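Clastusia Restaurant Group
Minutes of the Operations Meeting
Thursday, April 1, 2021

Chair: Wilfredo Tagle
Present: branch managers (Vunell, Harbor, North Mall), purchasing, kitchen training, front of house
Apologies: accounts

1. Previous minutes
Accepted with one correction. Under item 4, the fryer at Vunell was serviced, not replaced.

2. Menu changes
Purchasing reported that the grilled squid will come off the menu at all branches when current stock is used. The supplier could not hold the portion size. Braised eggplant with garlic takes its place at the same price. Kitchen training has issued the recipe card. Rice for this dish is to be served in the small bowl.

The Vunell manager asked for the noodle soup to stay on the lunch menu past the cool season. Agreed for Vunell only. To be reviewed in May.

3. Vinegar and dipping sauces
Two batches of house vinegar were rejected at Harbor for cloudiness. Acidity was within range on both. Kitchen training suspects the strainers. New cloth strainers to be ordered and the bottling step moved to the morning shift. Batch labels must show the bottling date and the initials of the person filling.

4. Takeout packaging
Sample boxes from De Haan were tested with fried and sauced items. The vented lid kept fried pork acceptable for 30 minutes. The unvented lid did not. The base leaked with soup and is not approved for liquids. Opening order of 2000 vented boxes approved, to be split between Harbor and North Mall. Soup containers stay as they are.

5. Seating and reservations
North Mall is running 17 tables under the present spacing plan. The manager proposed adding a second seating on Saturday evenings. Agreed on trial, with a gap between seatings for cleaning. Phone reservations to be entered in the shared sheet at the time of the call. Paper slips are to stop.

6. Staff clothing
Front of house circulated the revised dress sheet. Aprons and closed shoes are unchanged. Denim is not accepted on the floor or in the kitchen at any branch. Staff may travel in their own clothes and change on site. Lockers at Harbor are short by two; purchasing to get a price. 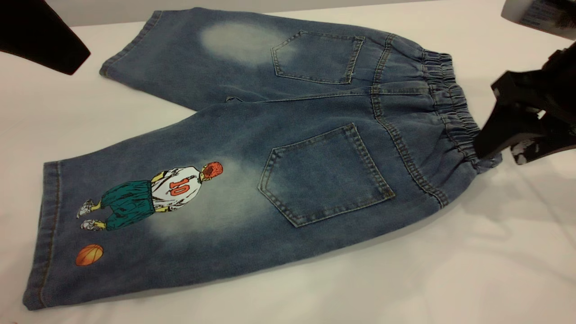
Fig. 1. Denim shorts with gathered waistband, back view.

7. Point of sale
The Citeo terminals at Vunell dropped several card payments during the dinner shift. The log has been sent to the installer. Until a reply is received, the manager is to reconcile card slips at close and keep the copies.

8. Other business
Grease trap cleaning at North Mall is overdue. Manager to book.

Actions
Purchasing: strainers, box order, locker price
Kitchen training: bottling procedure, label format
Vunell: card slip reconciliation
North Mall: Saturday trial, grease trap

Next meeting in May, date to be circulated by the chair.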